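OK, the December numbers are in for our little trade newsletter and I have to share, because I've been grinning at my laptop all morning. Thread!

We finished the year with 763 paying subscribers. Seven hundred sixty-three people pay real money to read about small-town printing and packaging firms. When I started Brundach I would have been thrilled with a tenth of that.

A year earlier we were at 286. I still have the sticky note on my monitor with that number on it and I'm never taking it down.

The piece that brought in the most new readers was Dragica Vidmar's long one on the Mullen paper mill closing. She spent weeks on the phone with former shift leads and it shows in every paragraph. 329 of you wrote back to that one issue. I read every reply, some of them twice (the one about the canteen piano, wow).

Second place went to Traian Crăciun's explainer on why label stock prices jumped. I was sure it was too nerdy! I told him so! He has been very gracious about it.

What didn't work: the podcast. We made 10 episodes and I loved recording them, but it ate two days a week and most of you told us you'd rather read. So it's on the shelf, and Dragica gets those two days back for reporting.

Also dropped: the afternoon edition. Opens were fine, but people were saving it and reading both together the next morning anyway. One email, early, done properly.

Thank you to Rudell, who took a chance on sponsoring us back when our media kit was one page with a typo in the headline. They never once asked to see a story before it ran. 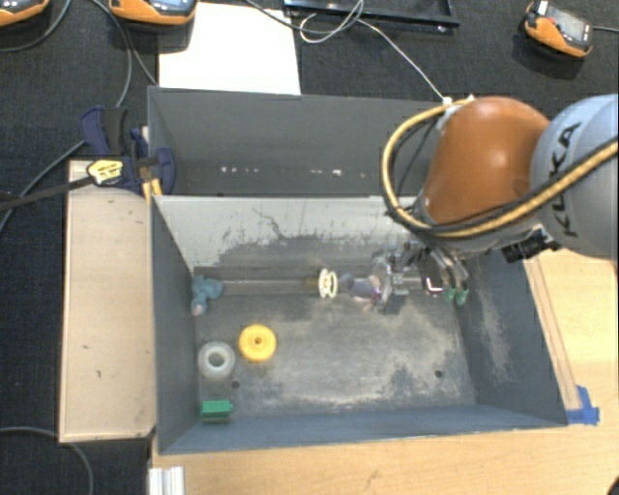
Next up for us is a monthly issue on one topic, written slowly, with room for the boring details that make this business so much fun. The first is on packing lines, and Traian already has more notes than we can print. I said yes to all of it, and yes to a glossary too.

After that, Dragica is looking at Piątek and how a family box maker handles handing over to the next generation. If you've been through a handover like that, on either side of it, please write to her. Off the record is fine.

Price stays the same this year. Students still get it free, just reply to any issue from your school address and I'll set you up by hand.

And if you've got a topic you want for the monthly issue, put it in the replies. I'm making the list tonight!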